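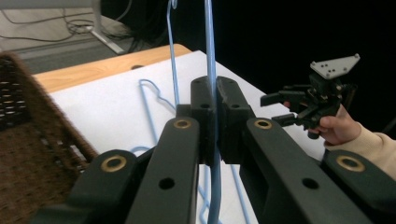

Hangers and a basket at the Alleline open day, 2018-05-18.

I have wanted to see inside Alleline ever since they moved into the old Sisberg building in December, so when they opened the doors to visitors I was near the front of the queue. I expected big orange arms behind glass. What I got was people sitting at tables with grippers in their hands, patiently picking things up, and I loved it!

The idea is simple enough to explain to a child. You hold the gripper, squeeze, and do the job the way you want a robot to do it one day. A small camera goes along for the ride and records what the gripper meets. Each go is called an example, and the learning system (theirs is called Madum) needs a great many of them. The hanger job alone had 835 on the day I went, and the target goes up every time they reach it.

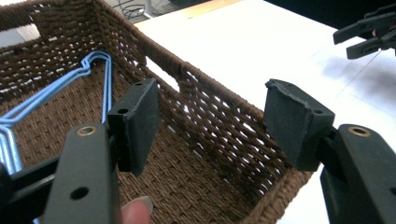 Wire hangers are horrible things to handle, as anyone with a wardrobe knows. They are thin, they hook on to each other and you always get two when you wanted one. Our guide told us that a messy go is still worth keeping if the person sorts it out by the end, as Madum has to learn how to get out of trouble too. A go is only thrown away if the recording itself fails.

There were 23 of us in the group and we each got up to 5 tries with a practice gripper. My first was dreadful. I kept turning my wrist as if I had fingers, and you have to bring your whole arm round instead - much slower than you would think. By the last one I had the knack, more or less, and was very sorry to hand it over.

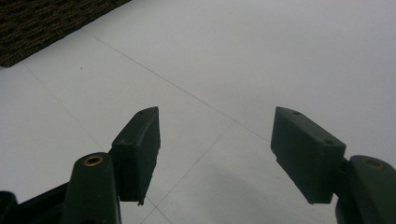 I asked how long it takes a new person to get good, and the answer was 100 goes before any of theirs are added to the set. They also change where things start out between goes, so that Madum doesn't learn one spot by heart. I hadn't thought of that at all.

Tea was in the Koutsoukos room upstairs, with very good flapjacks. Parking is tight, so take the bus if you go to the next one. Wear flat shoes as well, there is a fair bit of standing.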